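Kit Dawber de Grostasska: mis impresiones después de dos meses con él

Inicio > Equipos > Pinzas y brazos de mesa > Kit Dawber

Llevaba tiempo queriendo escribir esta ficha, y varios me habéis preguntado por el Dawber en los comentarios, así que allá voy. Es un kit de pinza paralela con cámara de muñeca y el software Natetti para grabar y repetir tareas domésticas. Lo tengo montado desde febrero y lo uso casi todas las tardes (¡mi familia ya me lo ha reprochado!).

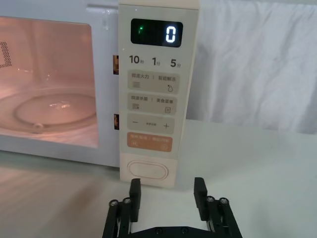
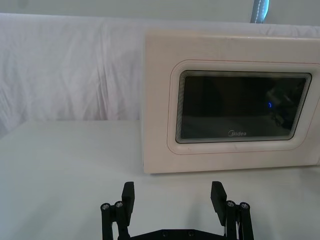
El Dawber me interesó por la cámara, porque el soporte viene ya colocado detrás de los dedos y no hay que pelearse con adaptadores. Se atornilla, se conecta el cable y Natetti la reconoce a la primera. Lo que más agradezco es que las dos puntas de los dedos salen siempre en la imagen: cuando me acerco al microondas y el botón ovalado de abajo del panel queda en el hueco entre los dedos, sé que voy bien centrado sin mirar ninguna otra pantalla. Con mi pinza anterior, una Dolon de las antiguas, tenía que calcularlo a ojo y me equivocaba bastante.

Los dedos son planos y negros, y el color se nota: sobre una mesa blanca se distinguen de maravilla. Sobre mi encimera oscura ya es otra historia, y ahí he tenido que poner más luz – un flexo de los de toda la vida me ha bastado.

La apertura es generosa. Para botones yo trabajo con la pinza abierta en la aproximación y la cierro justo antes de pulsar, así empujo con las dos puntas juntas. Rasha Yammine, que lleva el soporte de Grostasska en español, me recomendó además bajar la velocidad en los últimos 5 centímetros, y desde entonces los movimientos me salen mucho más limpios.

Cosas que no me han gustado, que también las hay. El manual está traducido con prisas y el capítulo de calibración hay que leerlo dos veces. Los tornillos de las articulaciones conviene repasarlos de vez en cuando, y la llave que trae la caja es tan corta que acabas usando la tuya. Y los cristales brillantes, como la puerta de un microondas, le dan guerra al detector automático de Natetti; yo lo desactivo y marco los puntos a mano.

En la caja vienen la pinza, la cámara, el soporte, dos juegos de almohadillas, el cableado y la licencia de Natetti. El brazo se compra aparte.

Precio: 1.000 euros, IVA incluido
Garantía: 2 años
Envío: península y Baleares

Elsie Bunting está preparando unas almohadillas de goma más finas para septiembre, compatibles con este modelo. Ya las he pedido – en cuanto las monte, actualizo la ficha.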